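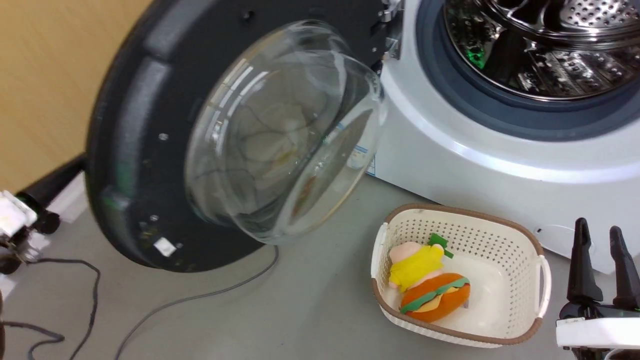
Figure 1. Front-loading washer, door open.

Section 4. Setting Up Your First Petition Drive

Welcome to the fun part! By now you have Pomotier installed, your group account is open, and your street map is loaded. In this section you will build a drive from scratch, write the petition text, print sheets, and get your first signatures into the system. If you have the map and the account ready, you can be out on the sidewalk the same afternoon.

The sample drive used throughout this guide is the Tridbridge late bus petition, which asks the town council to bring back evening service on the Gadmont line. Feel free to copy its settings and swap in your own cause.

Before you start

Have these at hand:
- the exact name of the body you are petitioning (Tridbridge Town Council, not "the town")
- your local rules on who may sign
- the number of valid signatures you need
- a printer that can handle both sides of a page

CAUTION: Pomotier does not know your local election law. The clerk's office does. Get the rules in writing before you print anything, and check whether your petition is advisory or binding. The two kinds often need different wording at the top of the sheet.

4.1 Create the drive

1. Sign in and click Drives, then New Drive.
2. Type a short name. People on the street will see this name on the sign-up page, so "Bring Back the Late Bus" works much better than "Transit Petition Draft B."
3. Under Addressed To, enter the full name of the council, board, or district.
4. Under Goal, enter the number of valid signatures required. The late bus drive uses 2000.
5. Pick an opening month and a closing month. You can change the closing month later, but the opening month locks when the first signature goes in.
6. Click Save. The drive appears on your home screen with an empty progress bar. Watching that bar fill up is a joy, so leave it where the whole group can see it.

Note: The goal you enter counts valid signatures only. Entries still marked Unchecked show as a pale stripe on the bar and do not move the total.

4.2 Write the petition text

1. Open the drive and click Text.
2. In the Request box, say what you want done in one sentence. Start with a verb: restore, repair, reopen, fund.
3. In the Reasons box, add a short paragraph. Anything longer than the box will be trimmed on the printed sheet, and the screen will warn you when you get close.
4. Click Preview Sheet and read the whole thing out loud. It feels silly and it catches more mistakes than any spell checker.
5. When you are happy with it, click Lock Text.

CAUTION: Locking is permanent. Everyone who signs must sign the same words. If you find an error after locking, you will need to make a new drive, and signatures cannot be moved over from the old one.

4.3 Print and number your sheets

1. Click Sheets, then choose the layout. Drummond is the standard layout and has wide lines for outdoor signing. Drummond Compact fits more names on a page but is hard on anybody with big handwriting.
2. Enter how many sheets you want. For a first outing, 5 per circulator is plenty.
3. Leave Number Sheets turned on. Each page gets its own number in the lower corner, and you will need it in step 4.5.
4. Select two-sided printing. The request must appear on the same sheet of paper as the signatures.
5. Print one test sheet and hold it at arm's length. If you can't read the request, go back and choose Large Print.

Tip: Dark blue ink is wonderful for petitions. You can tell an original from a photocopy at a glance.

4.4 Assign circulators to routes

1. Click People and add an email address for each circulator. They will get a link and can join from a phone.
2. Click Routes. Your street map opens with every block shown in gray.
3. Drag across the blocks you want to group together, then click Make Route.
4. Choose a circulator from the list. The blocks change color.
5. For a table at a market, library, or bus stop, click Add Fixed Spot and drop the pin on the map.

Early evening is a great time for doors. The late bus routes run from 5 p.m. until dusk, and the Hours field on each route will remind the circulator when it is time to head home. Apartment buildings can be split by entrance, so two people can work one big building together and compare notes in the lobby afterward.
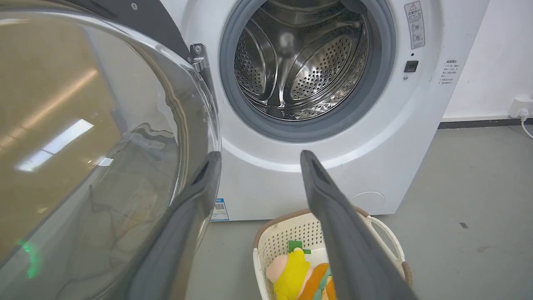 Figure 2. Washer door and hinge.

Note: If a resident asks not to be visited again, tap the door on the map and choose Skip. Skips carry over to all your later drives, which your neighbors will appreciate very much.

4.5 Enter and check signatures

1. Collect the finished sheets and sort them by sheet number.
2. Click Enter Signatures and type the first sheet number.
3. Type each name and address as written. Do not fix spelling. If a word can't be read, press the Unclear key and move on to the next line.
4. At the end of the sheet, click Check. Pomotier compares the entries with the voter list you loaded in Section 3.
5. Look over every line marked in yellow. These are near matches, such as a nickname or a missing apartment number, and a person has to decide on each one.
6. Click Finish Sheet, then write "entered" on the back of the paper in pencil.

The bar updates right away. In the late bus drive it reads 1211 at this stage, well past the halfway mark, and the screen throws a little confetti at every new hundred. (You can turn the confetti off under Settings, but give it a chance first!)

CAUTION: Never throw out a paper sheet after entering it. The council receives the paper. What you have in Pomotier is your own working record.

If the bar does not move

- Check that you clicked Finish Sheet. A sheet left open is saved but not counted.
- Check that the voter list is for the right district. A neighboring list will turn almost every line yellow.
- Sign out and back in if two people have the same sheet open.

Go on to Section 5 to prepare the cover letter and book your delivery slot with the clerk.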